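Laundry basket

From Norkville Household Reference

A laundry basket is an open container used to hold clothing and household linen before washing, to carry it to and from the washing machine or clothesline, and to keep it together until it is folded and put away. It differs from a hamper, which is usually taller, often has a lid, and tends to stay in one place. In everyday speech the two words are often used for the same thing, and many homes use a single container for both purposes.
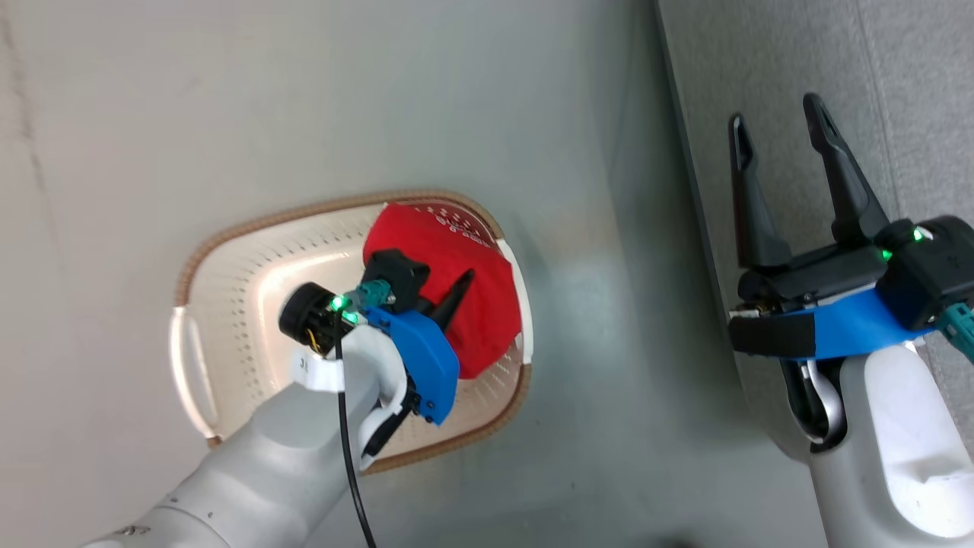 This page was last changed in March 2023.

Laundry baskets are made in plastic, wicker, rattan, bamboo, wire, canvas and other fabrics. Plastic is the most common material for baskets that are carried. An oval plastic basket in cream with a woven-look tan rim, perforated sides and a handle at each end is typical of the kind sold for general household use. The woven look is an imitation of wicker, molded into the plastic, and may cover the whole basket or only a band at the top.

Contents

1 Names
2 Shape and size
3 Materials
4 Handles and rim
5 Ventilation
6 Use
7 Where baskets are kept
8 Shared rooms
9 Care
10 See also

Names

The terms laundry basket, clothes basket and wash basket are all in use. "Clothes basket" is the older term in many American households and was first applied to wicker baskets carried to an outdoor line. "Washing basket" is heard mainly in British English. A basket used only for clean, dry items is sometimes called a folding basket. In British English "laundry basket" can also mean a lidded container for dirty clothes, which most Americans would call a hamper.

Shape and size

The main shapes are oval, rectangular and round. Oval and rectangular baskets are held by the two short ends, with the long side against the body. Round baskets are simpler to make in wicker but are harder to carry through a doorway when they are wide. A fourth shape, the hip basket, has one long side curved inward so that it rests against the hip and can be held with one arm.

Most baskets are wider at the top than at the bottom. The taper lets empty baskets nest inside one another, and it also makes small items at the bottom easier to reach. A basket with straight sides holds more for the same floor space but does not stack as well.

Size is given either by the outside measurements or by volume. The Vultetti oval basket, a common model in Norkville stores, is 28 inches long at the rim and 18 inches wide. The Gotis rectangular basket is 29 inches long and has a deeper body. Baskets much longer than this are awkward on stairs, and when filled with damp towels they can be too heavy for one person.

Volume figures should be read with care. Some makers measure to the brim and others to the bottom of the handle openings, so two baskets with the same stated volume may not hold the same load.

Materials

Plastic baskets are usually molded in one piece from polypropylene or polyethylene. They do not absorb water, can be wiped clean, and are light for their size. They become brittle with age, especially if left in the sun, and the first cracks usually appear at the corners of the handle openings. Recycled plastic is also used, often in gray or other dark colors.

Wicker and rattan baskets are woven over a frame. They are strong for their weight but can catch on knit fabrics when a strand breaks. A cloth liner prevents this and can be washed with the load. Damp laundry should not be left in an unlined wicker basket, as the wood may stain the cloth and can itself grow mold.

Wire baskets are found mostly in coin laundries, where they are fitted with wheels and a hanging rail. Household versions are coated to stop rust. Once the coating is chipped, rust marks can pass to light-colored fabric.

Fabric baskets have a sewn body held open by a wire hoop or by stiff panels. They fold flat and take up little storage space. They are better suited to dry clothing than to wet.

Collapsible plastic baskets have rigid bands joined by soft rubber sections, so that the sides push down into the base. They are popular in apartments and campers. The soft sections wear out before the rigid ones do.

Handles and rim

Handles on a molded basket are usually openings cut through the wall just below the rim. Some baskets have a separate handle piece, in the same color as the body or a different one, which snaps or is riveted into place. Separate pieces are often thicker and more comfortable under a heavy load, but they can work loose.

The rim carries most of the strain when the basket is lifted. It is made thicker than the walls, or is rolled outward to form a lip. A decorative band may also stiffen the rim. A basket with a thin, flat rim will bow outward when full, and the load shifts toward the middle.

Ventilation

Nearly all plastic laundry baskets have holes or slots in the sides. These save material and weight and let air reach the clothing, which slows the growth of mildew in damp items. Small round holes in rows are common, as are long vertical slots and diamond patterns. Small holes are less likely to let a sock or a strap slip through. Large openings allow more air but can snag buttons and hooks.

Some baskets have solid sides and a solid base. They are used for dripping items, such as hand-washed clothing or swimsuits, and can double as a tub for soaking. A ventilated basket with a solid base will hold a small amount of water and should be tipped out after carrying wet laundry.

Use

In homes with one basket, clothing is gathered in it from bedrooms and bathrooms, carried to the washer, and carried back after drying. In homes with several, each may be given to one person, one room or one type of load. Sorting into whites, darks and colors is the usual method. New red clothing is often washed separately for the first few loads, since red dyes are among the most likely to run.

Printed garments, such as T-shirts with lettering, are commonly turned inside out before washing to protect the print. This is easier to do when the garment goes into the basket than when the whole load is waiting at the machine.

A single item dropped into a basket tends to settle in a mound. For dirty laundry this makes no difference. Clean laundry left bunched in a basket will wrinkle, and cotton and linen wrinkle more than polyester. Folding at the dryer and laying the folded pieces flat in the basket avoids most of it. Where this is not practical, the heaviest items are placed at the bottom and shirts are laid across the top.

Baskets are also used for things other than laundry, among them toys, blankets, garden produce and goods being moved from one room to another. A basket kept for these purposes should be wiped out before clean clothing goes in it.

Where baskets are kept

A basket in use generally stands on the floor. A smooth, hard floor is the easiest to keep clean under it, though a plastic basket slides on such a surface when something is thrown in. Rubber feet or a small mat will hold it in place. On carpet a basket stays put, but a damp load can leave the carpet wet beneath a ventilated base.

In bedrooms and living rooms the basket is often set beside a bed, a chair or a sofa, where folding is done. It should be kept clear of heaters and out of the path to the door. Empty baskets can be nested, hung from a wall hook by one handle, or stood on end in a closet.
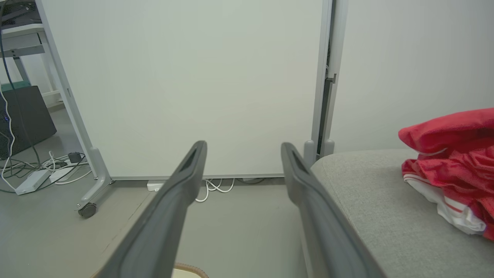

Shared rooms

Rooms that serve several purposes, such as a combined office and sitting room, call for more attention to what is on the floor. Cables are the usual difficulty. A loop of cable can catch on the foot of a person carrying a full basket, whose view of the floor is blocked, and a loose plug is easily scooped up with a pile of clothing. Cables should be coiled and tied, or run along the wall, before a basket is carried through.

Furniture on casters should have its wheels locked where locks are fitted. The space under desks and rolling boards collects lint, socks and other small items, and is worth checking when a piece is missing from a load.

The Krishnan apartments in Norkville, which have 279 units and a common laundry on each floor, ask residents not to leave baskets in hallways. Similar rules are found in many apartment buildings, and baskets left on top of a machine are generally taken to mean that the machine is in use.

Care

Plastic baskets can be washed with warm water and dish soap and left upside down to drain. Lint gathers in the holes and along the underside of the rim and can be removed with an old toothbrush. Bleach may be used on white or cream plastic in a weak solution, then rinsed off fully so that none reaches colored clothing.

Wicker is dusted or vacuumed with a brush attachment and wiped with a damp cloth. Fabric baskets should be cleaned according to the sewn-in label.

A cracked basket should be replaced or put to another use, as split plastic has sharp edges that can tear cloth. Small cracks at a handle opening can be covered with cloth tape for a time.

See also

Clothesline
Clothespin
Drying rack
Hamper
Lint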